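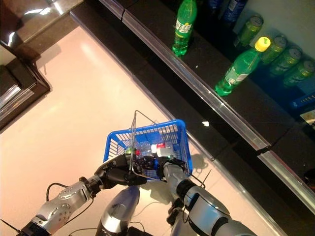 *2 min read*

# Alitz multi-finger hands: bimanual basket test

June 4, 2020

We have had a pair of Alitz hands on the arms since February, replacing the Grandodero parallel grippers. The test was retail carrying: one plastic shopping basket with a wire handle, a few bottles inside, moved along a shelf aisle at the Skondolcombe site.

**Grasp.** Both hands close over the rim, one per side. The left also takes in a strand of the wire handle, and the extra contact does no harm. Slatted walls suit multi-finger hands well. The Grandodero jaws needed a flat patch and often landed on an opening.

**Load.** Small bottles shift when the basket tilts. The Alitz fingers comply a little and hold. Over 129 lifts we logged 6 slips, all on the right hand.

**Control.** We ran everything from the Boersma controller. Setup took two days, mostly spent on matching closing force between the hands -- the default profile closes the left one early. The manual does not cover paired use.

**Vision.** From the head camera, the hands and handle partly hide whatever is in the basket. Check contents before grasping.

**Cabling.** The loop above the left forearm is longer than I would like in a narrow aisle. Alitz should offer a shorter harness.

Recommended for baskets and other thin-rimmed containers. For cartons, keep the parallel jaws -- they are faster and easier to tune.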